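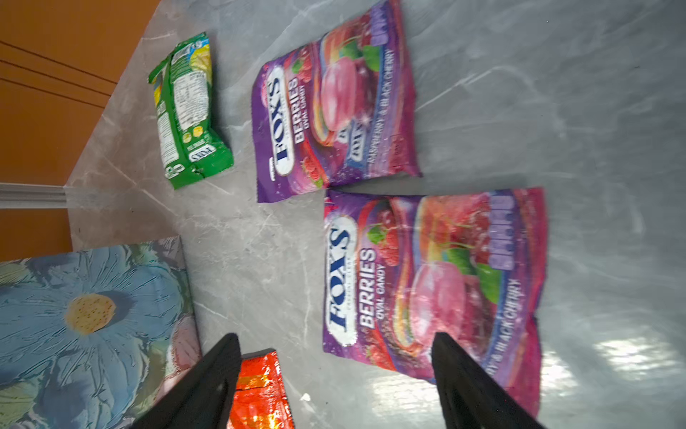 Wrist camera view from the countertop task, with the gripper over the candy packets.

Prollstead Fund - progress report, demonstration work
Prepared by Montri Ongart, April 19, 2023

Work done this period

The team recorded 343 demonstrations of the countertop pick task by remote control. The operator holds a hand controller and watches the wrist camera feed on a monitor. A further 200 were recorded by hand guiding, where the operator takes hold of the arm and moves it through the task. That brings the total since October to 775, counting the earlier trial recordings.

Objects are small packaged goods of the kind found in a home kitchen. The current set includes Fox's candy packets, foil wrappers and a flower-printed item with flat sides. We chose soft packets on purpose. They crease when gripped and do not land the same way twice, and the first set of rigid blocks was too easy to tell us much.

Comparison of the two methods

Hand guiding is faster to learn. New operators gave usable recordings in their first session. The drawback is that the operator's arm often gets into the wrist view, and those recordings have to be trimmed or dropped.

Remote control gives cleaner video but slower motion. Operators tend to stop just before closing the gripper, and the trained policy copies the pause. Vichien Kongkaew has written a filter that shortens these pauses in the recordings. It is in use on the Kaewkla workstation and will be moved to the second one next month.

Problems

Glare on the stone-patterned counter is still a problem. Bright patches near a packet throw off the grasp point, mostly on shiny wrappers. We tried a diffuser on the overhead lamp and it helped with the patches but made the printed labels harder to read. No decision yet.

Packets that overlap are also hard. The arm often picks up both or pushes the lower one away. We have set aside 16 hours of operator time for overlapping layouts only.

The replacement finger pads from Hadetar came late and we lost four days - the schedule below takes this into account.

Next period

Finish the overlapping layouts. Retrain on the filtered recordings and run the Tarkine test set against both methods. Train two more operators on remote control.

Spending is within the approved budget. We ask that the unspent travel line be moved to operator hours.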